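Last updated: 3rd August

To: clisska-users
From: Kavitha Pillai
Subject: Re: Left jaw width wrong after full opening, firmware 3000

Alvar Dahlgren wrote:

> We have a repeatable fault on the left Clisska hand unit at Drostgate. The
> right unit is fine. If the jaw is opened to its stop and held there, the
> reported width is correct for a moment and then drops by several
> millimetres with no movement of the linkage. It stays low until the next
> full close. The log shows no error flag.
>
> The task is two-handed cloth sorting on a household table. One unit pins,
> the other lifts. I first took it for pad slip and changed both pads. No
> change. Supply voltage at the unit is steady. Firmware is build 3000.
>
> Has anyone at Clumstead seen this? I would like to know whether the data
> can be kept.

Alvar,

Yes, we have seen it, on two left units and one right, so it does not follow the side. Your pads are not at fault and you can put the old ones back.

The width is read from a magnet on the inner pivot. On units built before November the magnet is pressed in without adhesive. When the jaw reaches its stop the links load the pivot sideways, and a magnet that has worked free turns slightly in its seat. The sensor reads that turn as closing. A full close pushes it back against its shoulder and the reading recovers, and that is why a power-on check will pass it every time.

Build 3000 has no check for this. The plausibility test compares width with trigger position only while the trigger is moving. At the stop the trigger is still, so the test is skipped.

We went back through one batch of 1592 recordings and compared logged width with the pad distance measured in the video. In 698 of them the two disagreed after a full opening. Most of those can be repaired, as the step is sharp and the offset holds steady until the next close. In 31 the jaw was only partly closed again before the end, there was no clean reference, and we threw them out.

To test a unit:

1. Close fully and zero.
2. Open to the stop and keep the trigger still for a slow count of ten.
3. Log the width throughout.
4. Press lightly on the outer link, across the plane of the jaw, and watch the reading.

A sound unit shows no step at 2 and nothing beyond noise at 4. A loose one will normally show both. Keep fingers out from between the links while doing 4, as the return spring is strong enough to bruise.

There is also a safety point. If you replay these recordings on a powered arm, the controller sees a command to close by several millimetres while the hand is meant to be wide open. On cloth this does little. We had one replay with a rigid tray between the pads, and the arm tripped on force. Please do not replay anything from a suspect unit with a person inside the cell.

The repair is a new pivot from Mösli with a bonded magnet. Do not glue the old one in place. We tried it and the adhesive crept into the bearing.

Kavitha

Comments (3)

mkt_bench
Step 4 found it on a unit that had passed step 2. Worth doing both.

Guest
Is the threaded pivot affected, or only the pressed one?

Alvar Dahlgren
Only the pressed one, as far as I can tell. I ran Kavitha's test on the left unit and got a clear step at 2. The new pivot is on order. Until it arrives we are limiting the jaw to just short of the stop, and

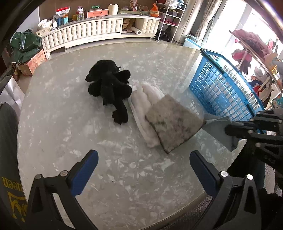 cloth work goes on with that limit in place. Anything that needs the full opening is postponed. I have marked the earlier recordings as suspect and will post the repair script once it has been run against the video.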